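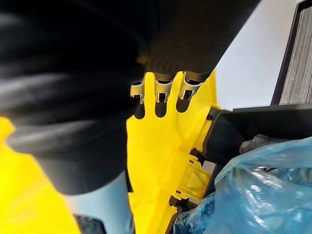
Black fabric and metal clips above a moulded yellow part.

About Govosetti

Govosetti is a supplier of repair materials and spare fittings for bags, outdoor clothing and soft furnishings. The company was founded in Brostelberg by two partners in the upholstery trade and today employs 80 people across its warehouse, cutting room and offices.

Our customers are repair shops, schools and small makers. Orders start at 10 pieces, and most items in the catalogue are held in stock throughout the year. The Skirnex range covers buckles, clips and fasteners. The Lubis range covers linings, webbing and thread, and is sold by the metre.

Govosetti runs a training programme for people entering the repair trade. Each course lasts 9 weeks and takes 20 students, who learn to measure, cut, stitch and price a repair. Fees are paid by the company for students living in Brostelberg. Applications for the spring course close in December.

Discontinued fittings can often be matched from older stock. Customers are asked to send the broken part by post – a drawing with measurements is also accepted – and will receive a written reply from the parts desk.

The warehouse counter is open to trade customers by appointment.

Page revised August 2025

Comments

hemline_h: Do you sell the Lubis webbing in half metres? I only need enough for one strap.

tentpeg: Did the course two years ago and still use the pricing sheet every week. Thank you!

Moorside Repairs: Please bring back the printed catalogue.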